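Review: Onlow table cover, dark
By Florante Barredo
January 8, 2018

I have reached the age where I have opinions about table covers. The Onlow is a plain dark cloth, sold by Fajardo for $22, and its whole job is to lie there. I have had it on the work table long enough to report that it mostly does.

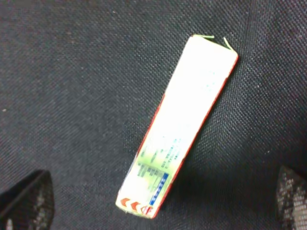
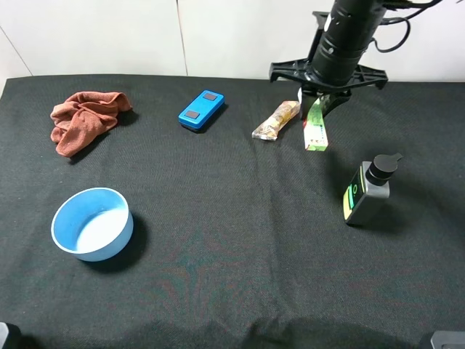
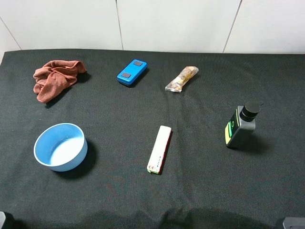

The Onlow cover: weave and lint in the first picture, the wider table in the other two.

Let's start with the good. It's dark, so anything pale or bright shows up at once. A white box, a light blue bowl, a snack bar I had already denied owning - I can find all of it without my glasses. On the old wood-print cover, a granola bar could vanish for a week. The weave is fine and even, and it has just enough grip that small boxes stay where I put them. A pump bottle stands on it without complaint, though it makes a dull thud going down that I have come to enjoy more than I should.

Now the lint. The package says "low lint," and I suppose low is a matter of where you stand. Put your nose near the cloth and there it is, every pale speck and fiber the house has to offer. The first picture shows what a close look turns up. If you own a towel of any kind, and I do, an orangey-brown one that sheds like a collie, keep it off the cloth. I have not managed this.

Creases are the other complaint. It comes folded into a square the size of a paperback and it never quite forgets. I ironed mine on low, then on medium, then with feeling. Most of the lines in the middle gave up. The front edge still ripples.

Washing is easy. I've run it through 4 times, cold, and the color hasn't moved as far as I can tell. The Cultar cover I had before this one went gray in February and stayed that way.

Would I buy it again? Yes, along with a better lint roller.

Rating: 3 out of 5

Recent reviews
Cultar wipe-clean cover, long-term update
Kodance folding stool
Fajardo desk tray, model 2451

We use cookies to remember your settings. By browsing you accept this.

Contact | Back to top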